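Home | Kitchen | Workshop | Laundry | Ask Me

What the gripper people taught me about worn fingertips

30 Jul 2019

14 comments | Share

I spend part of my week helping out on a robot learning project at Barow, and the rest of it fixing things in my own garage, and lately the two keep running together. So this one is a workshop tip with a bit of research attached – bear with me!

The project is called Sudance. You hold a gripper in your hand, you do a small household job with it (open a lid, pick up a spoon, fold a cloth), and what you did becomes a lesson for a robot arm. Last October we started wondering how much the state of the fingertips mattered. We'd all been blaming the software for dropped lids.

So we recorded 230 short runs, all of them small pick-and-open jobs on a plain tabletop. Half were done with fresh tips and half with tips that had been used until the inside edges got rough. Then we trained on each half separately and compared them. The robot taught with rough tips fumbled small lids more often, mostly right at the moment of letting go. Big things like mugs and boxes, no difference I could see. It's one small study with one kind of gripper, so don't go quoting me at parties.

Now the part you can use at home. My kitchen tongs, my little pliers and the reacher I keep by the dryer all have the same trouble: the gripping faces get chewed up or fuzzy, and then small stuff sticks or slides. What works for me:

Look at the tips from straight on, closed, with a bright surface behind. If light comes through in one spot and not the rest, they've stopped meeting evenly.

Pull off loose fibers with tweezers before you wipe. Wiping first just mashes them in (ask me how I know).

For plastic or rubber faces, go over them with a damp cloth and let them dry. Skip the oil! I oiled a pair once and spent 2 days chasing a dropped screw.

If an edge is ragged, trim it with a sharp blade, a tiny bit at a time, and check the fit as you go. Past a certain point you're better off with new tips. I get through 3 or 4 sets a year on the reacher.

Check the pivots too. A loose joint will make good tips act like bad ones, and I wasted a whole afternoon on that with the Jakasex pliers my neighbor passed along.

We're going to repeat the lid jobs next with softer tips from Qin, and I'll post the numbers when I have them. I'd like to try fabric as well, but so far I'm outvoted. 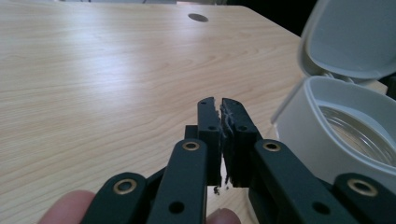 Rough inner edges and a bit of pale fuzz on the tips, next to a flip-top container.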